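3.2 The bins and what lies in them

Plastic bins are the least discussed objects in the literature on sorting and reuse, and we have become very fond of them. A bin is where a part spends most of its time between leaving one product and joining another. It decides how the part comes to rest, which face is up, how much light reaches it, and what colour it has to be told apart from. In the Cluneo study we treated the bin and its contents as a single thing to be described, and this section sets out how we did so.

The parts themselves came through Kidness, whose take-back scheme accepts moulded plastic pieces from play furniture, ride-on toys and storage sets once they can no longer be sold as complete items. They are wonderful material to work with. Designers of such products like big radii, bold single colours and shapes that do two jobs at once, so that a panel may also be a leg and a handle may also be a brace. Once separated from its neighbours a piece of this kind often gives very little away about where it belonged. Long pieces with feet, arches and stepped ends were common in the collection, and these turned out to be the richest class for our purposes.

We described each part by outline, by colour and by what we call its rest. Outline was recorded in words, using a short vocabulary agreed at the Tultmont bench before any part was handled: long, compact, angular, arched, footed, ribbed. Terms could be combined freely. Colour was recorded by everyday name, with a swatch number added where two describers disagreed. Blue-greens caused by far the most disagreement. One person's teal was another's turquoise, and the same part could move between them when it was carried from the window side of the room to the shelving. We kept both words in those cases and let the swatch decide any comparison.

Rest is the more interesting property. A part with a narrow foot at one end and a heavier section at the other may stand bridge-wise over the floor of the bin, lie on its side, or lean against a wall. Each of these leaves a different set of edges exposed. An arch is especially helpful here, because it interrupts an otherwise continuous lower edge and tells the eye straight away which side is which. In our notes, parts with an arch or a large opening were given the same orientation by all describers much more often than solid parts of similar length. We had hoped for something of the sort and were delighted to see it come through so clearly in the very first week of notes.

The bins deserve equal attention. We used open, rectangular, grey ones throughout, of the general type found in any parts store or warehouse. Grey was chosen at the start of the project because it is neutral, and it stayed neutral for a surprisingly short time. The floor of a working bin takes on a record of everything dragged over it. Fine scuffs come first, then broader pale patches where the surface has lost its sheen, and finally a mottled texture in which light and dark areas are mixed at much the same scale as the smaller parts. Bielecka, the workshop that lent us its older stock, had bins at every stage of this process, and being able to set them side by side was one of the real pleasures of the work.

For the wear comparison we drew 4 bins from the Bielecka stock, each at a different stage, and logged 40 placements in each of them. Placements were made from a fixed height over the centre of the floor, and the part was left where it settled. Parts that came to rest against a wall were kept in the log and marked as such. Lighting was set to 700 lux at the level of the tabletop with the blinds closed. The tables have pale wooden tops and the room is carpeted in a dark grey, so the area beyond a bin is usually darker than its rim. We mention this for those who wish to repeat the comparison in a brighter room – the contrast at the rim does affect how easily a tall part is outlined.

Three kinds of surface inside a bin were noted separately. The floor was graded for scuffing. The walls, generally cleaner and often a shade bluer to the eye than the floor, were graded only where a part touched them. The third kind is any surface that slopes. Sloped panels catch light unevenly, and where their finish is broken by dark, ragged marks they can look busier than the floor beneath them. A saturated part remains easy to pick out against all three. A grey or off-white part does not, and for such parts the grade of the surface behind them mattered more than anything else we recorded, including size.

This leads to a simple recommendation on colour. Where a store handles mostly bright mouldings, worn grey bins can stay in service for a very long time. We saw no reason to retire any of the bins we borrowed on grounds of appearance, even those with the heaviest scuffing. Where a store handles mixed or pale stock, it is worth keeping the freshest bins for the palest parts. The complete set of notes, some 2000 entries across all sessions, has been arranged so that a reader can look up any pairing of part colour and floor grade.

Figure 2 shows a part of the long, angular class, teal-blue with an arched cutout along the lower edge and a narrow foot at the left end, in a grey bin with a scuffed floor. The blue separates cleanly from the mottled grey around it. The arch and the foot are the two features our describers reached for first with parts of this shape, and both were already in the agreed vocabulary.

Figure 2. Teal-blue plastic part with arched cutout, open grey bin, scuffed floor.
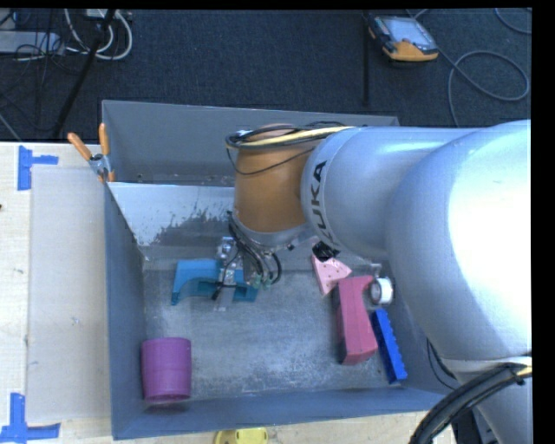

Pale parts were logged under the same vocabulary, with the surface grade entered before the outline so that the describer looked at the floor first. Their results are given by grade in Section 3.3.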